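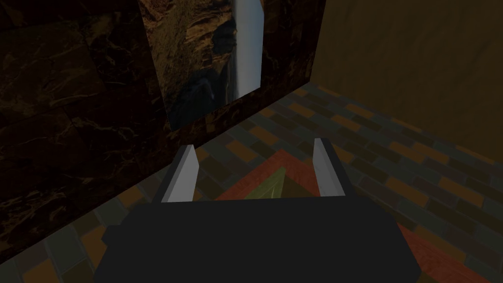
Attachment 1 on ticket 662

Ticket 662 — booking confirmations going out in the wrong time zone
Opened by: Dorota Bednarek
Product: Veltano Bookings, hosted plan
Status: Closed

Hi all, me again! I run the bookings page for our pottery studio, and since the June update our confirmation emails have been showing class times an hour early. The calendar on the website is right. The reminder texts are right too. It's only the email, and only for people who book on their phones (as far as I can tell, anyway).

First I noticed it when two people turned up at 5pm for a 6pm wheel class and sat on the step with a bag of chips. They were very nice about it, but I'd rather it didn't become a regular thing.

What I've tried so far:

Logged out and back in. No change.

Checked the studio time zone under Settings, then Location. It says London, same as always. I switched it to Dublin, saved, switched it back and saved again, having read on the forum that this can shake things loose. It didn't.

Made a test booking on my laptop — email says 6pm, correct. Made the same booking on my phone, and the email says 5pm. Did it again on my sister's phone, 5pm again.

Turned off the Bravora email add-on and used your plain built-in template. Phone booking came through as 6pm! So I got very excited, turned Bravora back on, and it went straight back to 5pm.

I've now got 120 people booked for the summer term and I really don't want to email every one of them by hand, so any help very gratefully received.

Reply from Sang-wook Moon, support
Thanks Dorota, the add-on test narrows it down a lot. Could you open the Bravora template, find the line for the class time and tell me whether it says start_time or start_local?

Dorota again
It says start_time. I've never touched that bit, I only ever changed the colours and the sentence about bringing an apron.

Sang-wook Moon
That'll be it. Bookings made on phones have been saved in UTC from the June update onwards, and start_time prints whatever was saved. start_local converts it to the studio's own time first. Change that one word, save, and send yourself a test from your phone. If it still says 5pm, clear the template cache as well (bottom of the Advanced page).

Dorota
Changed it, tested it, still 5pm. Cleared the cache, tested again — 6pm! Tried a Saturday class and one of the 11am ones too and they're both right.

Last question, is there any way to resend the confirmations just to the people who got the wrong one?

Sang-wook Moon
Yes, go to Bookings, filter by Source: mobile, tick the lot and choose Resend confirmation. The new email will carry the corrected time. I'd add a line at the top so people know why they've had it twice.

Dorota
Done, and I've put an apology in as well. Happy for you to close this.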